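Irnum Resin Terminal, Gredstead
Polymer pellet storage and handling: inspection checklist with comments
Inspector: Esperanza Iwasaki
Date of inspection: 17 February 2023
Grades on site: PE film grade, PE blow molding grade, PP homopolymer
Previous inspection: November

Ratings used: OK / Minor / Action / Not checked

Section A. Railcar unloading

A1. Wheel chocks and derail in place before hose connection. OK.
A2. Grounding cable attached, resistance under site limit. OK. Clamp teeth on Track 2 are worn but still bite through paint.
A3. Outlet caps and hatch seals logged by number. Minor. Two seal numbers on the log are written over. Strike through and initial instead.
A4. Catch trays under outlet tubes. Action. Tray missing at spot 6. Pellets in the ballast under that spot, mostly PE film grade. Vacuum before the next car is set.
A5. Inlet air filter on the vacuum blower. OK. Differential pressure within the green band.

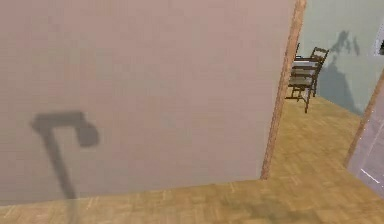

A6. Unloading hose condition. Minor. The liner on hose 3 is scuffed near the coupling and will shed streamers if left. Turn the hose end for end or cut back and refit the coupling.
A7. Rotary valve seals. OK. No air leak heard with the line at pressure.

Section B. Silos

B1. Level indication agrees with inventory. Minor. Silo 17 reads high against the weighed figure. The Lubis radar unit was recalibrated in November and has drifted since. Check for buildup on the antenna before calling for service.
B2. Vent filters clean and seated. OK on all silos inspected.
B3. Purge air to silos holding freshly extruded product. OK. Flow confirmed at the rotameter. Hydrocarbon readings at the vent were below the alarm setting on both shifts.
B4. Pressure/vacuum relief. Not checked. Roof access closed for wind. Carry over.
B5. Ladder cages, gates and toe boards. Action. The self-closing gate at the top landing of Silo 3 does not close. Spring is broken. Chain and tag until repaired.
B6. Silo bonding straps. OK.
B7. Explosion vent panels. OK. No dents, no paint over the burst lines, discharge area clear. 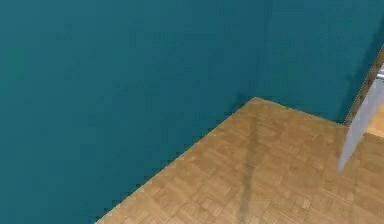 B8. Housekeeping under cones. Minor. Fines collecting on the support ring. No layer deep enough to hide the steel color, but the ring is on the weekly sheet and was signed as done.

Section C. Conveying and dedusting

C1. Flimutico elutriator, air balance. OK. Fines carryover in the retained sample was within spec for film grade.
C2. Line elbows. Minor. Thin spot on the second elbow after the diverter. Gauge again at the next outage and record the reading in the same place on the form as last time.
C3. Dust collector bags. OK.
C4. Dust drum level. Action. Drum was full to the lid. Change at three-quarters.
C5. Magnets. OK. Small amount of rust scale on the first bar, none on the others.

Section D. Bagging and warehouse

D1. Bag weigher check with test weights. OK.
D2. Stack height and lean. OK. All stacks within the marked limit.
D3. Torn bags segregated and taped. Minor. Floor under the rework pallet needs sweeping each shift, as pellets underfoot are a slip hazard even in small amounts.
D4. Forklift aisle markings. Minor. Yellow line worn through at Door B.
D5. Sprinkler clearance. OK.

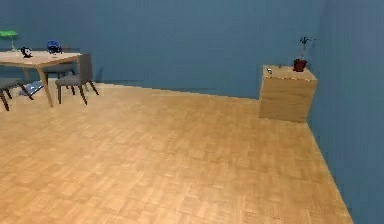 Parquet floor, blue walls, table at the upper left.

Section E. Pellet loss control

E1. Storm drain screens fitted. OK. Mesh intact at each drain.
E2. Screen cleaning log. Action. No entries for the last two rain events. Log is to be filled in even when no pellets are found.
E3. Spill kits. Minor. Dustpan missing from the kit at the truck scale.
E4. Recovered material weighed. OK. 170 lb since the last inspection, all sent to scrap resale. Split by area is not recorded and should be.
E5. Contractor briefing. OK. Sign-in sheets seen.
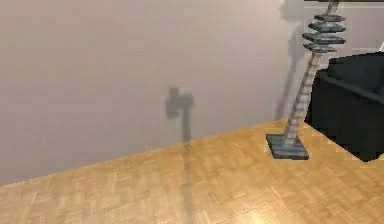
Wall and floor at the room corner, parquet blocks in alternating directions.

Section F. Follow-up

Action items A4, B5, C4 and E2 go to the shift lead at Irnum with a copy to the Gredstead office. B5 has priority. Minor items close at the next monthly walk. B4 to be done on the first calm day and reported separately. Hose 3 stays in service for PP only until A6 is closed.

Signed: E. Iwasaki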